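# The Gradilar Long-Roast Pan

We've been making the Gradilar for a good many winters now, and it's still the pan we reach for ourselves when there are people coming over and a heap of vegetables to get through.
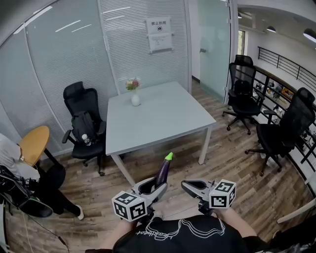

It started with Morfudd Gape, who was tired of thin trays that buckled with a bang halfway through dinner (you know the sound!) and wanted something heavy enough to sit still and shallow enough to let things brown. She drew it on the back of a seed catalog, and apart from the handles it has hardly changed.

The pan is carbon steel, pressed in one piece and seasoned twice before it leaves us. It'll be a little patchy when you unpack it, and it'll darken as you cook. Give it a wipe of oil after washing and please keep it out of the dishwasher.

**Details**

- Length with handles: 373 mm
- Width: 338 mm
- Oven safe to 700°F
- Works on gas, electric and induction
- Price: $79

The handles are wide enough for a thick oven mitt, a change we made after Cledwyn Powell, who runs our packing bench, kept bringing his own pan back to complain. He was right, and we're fond of him for it.

For eggplant, cut thick rounds, salt them, and heat the pan empty for ten minutes before they go in. They'll hiss and stick at first, so leave them be until they let go by themselves. Squash and onions like the same treatment.

The matching Cinow lid is sold separately and will be back in stock in February. Orders for the pan alone ship within three working days.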